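## Section 4: Setting up around the long slot

If you have come this far with your Watelgate cabinet, the hard part is behind you, and you can make yourself a cup of tea before going on. Everything in this section is light work. You will be getting to know the pale front face and the dark slot that runs under the overhang, and you will be finding a good home for whatever flat things you like to keep close by.

1. Wipe the front face from top to bottom with a soft, barely damp cloth. Plain water is fine. Give it 12 minutes to dry before you lean anything against it.
2. Get down so that your eyes are a little lower than the overhang. Most people skip this and try to work by feel, and I would gently ask you not to — the slot sits right up under the panel and is easy to miss from a standing height.
3. Look along the slot from one end to the other. The white border should be free of packing tape, and we do find that a sliver likes to hide near the corner.
4. Take the soft brush from the Stoder accessory bag and run it along the border only. Short strokes, no pressure.

**Caution:** Do not put fingers, coins, or the end of the brush inside the slot. If something has dropped in, leave it where it is and see Section 9, page 19.

Once the border is clean, take a moment to check what you can see inside. A bright lamp held off to one side does much better than one pointed straight in.

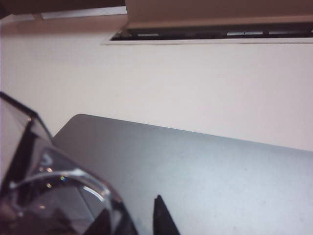

*Fig. 12. The slot under the beige overhang, with three pale strips showing inside and a flat gray panel in front.*

5. Find the pale strips against the dark inside of the slot. They are not all the same length, and they are not meant to be, so please don't go looking for a longer one in the bag!
6. If you keep a tray or any other flat panel in front of the cabinet, slide it sideways when you need to reach the slot. Lifting it up and over tends to mark the overhang, and a mark on beige is a stubborn thing.
7. Wipe the flat panel last, with a dry cloth. A few specks or smudges do no harm and can wait for your usual cleaning day.

**Note:** Owners of the older Ejigu cabinet will have a shallower overhang. Steps 1 to 4 are the same for you, but turn to page 14 for the rest.

**Note:** Funmilayo Nnaji at our Zanstead workshop keeps spare brushes and cloths. Please quote part 89 when you write to her, along with the color of your overhang.

Continue to Section 5 when the cloths are put away.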